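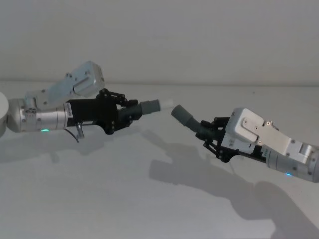
# kovo-whites

Hi! I collect color readings of plain white tabletops and the pale gray walls behind them, and this repo is where they all live. I started it when I was trying to pick a top for my own worktable and got a bit carried away (my spouse would use a stronger word).

If you've ever bought "white" furniture and "light gray" paint and ended up with a room that looks faintly pink at 4 p.m., you're among friends.

## What's in it

- `readings.csv`: 2,148 rows, one color reading per row
- `surfaces.csv`: the tabletops and walls the readings came from, 19 rooms altogether
- `pairs.csv`: 783 tabletop-and-wall pairings, with my notes on how well they get along
- `notes/`: rambling text files, one per room, mostly me complaining about lamps

The columns in `readings.csv` are `room_id`, `surface_id`, `kind` (table or wall), `L`, `a`, `b`, `light` and `comment`. `light` is one of `day`, `lamp` or `mixed`. I know `mixed` is a cop-out, but have you tried turning off every light in somebody else's office?

## How I take a reading

I wipe the surface with a barely damp cloth, let it dry and put the color meter flat on it. Three readings per spot, all kept, no averaging. For walls I go a hand's width above the table and then again at eye level, and that lower one is usually more interesting! A white top throws a lot of light back up onto the paint, so a smooth gray wall can look noticeably paler down near the table than it does by the ceiling. The meter mostly ignores this. My eyes don't, so I write it in `comment`.

Nearly 1,350 of the readings are daylight. The rest are lamp or mixed, and I'd trust the lamp ones for comparing surfaces inside one room and not much else.

## Names you'll run into

Landden and Grakard are tabletop finishes. Landden is the cooler of the two and shows every pencil smudge. Grakard hides smudges beautifully and then holds on to coffee rings forever. Barroso is the gray paint I ended up using at home, two coats over primer, and I still like it (mostly in the morning).

## Known problems

- Room 7 has two tables with the same `surface_id`. Sorry. Use the `comment` column to tell them apart.
- Early wall readings don't say which height they were taken at. I've left the field blank and haven't guessed.
- Glossy tops are underrepresented. I just don't like working on them, the glare gives me a headache.
- Some comments are in Polish. Those came from Wiesława Stępień, who measured four of the rooms and has a much steadier hand than I do.

## Using it

Take whatever you want, for any purpose. A mention is nice. If you add a room, please open a pull request with your own notes file and don't renumber the existing rooms (I did that once in May and spent the whole evening undoing it).

## To do

- repaint the patch behind my door and remeasure
- split `mixed` into something useful
- fix room 7, for real this time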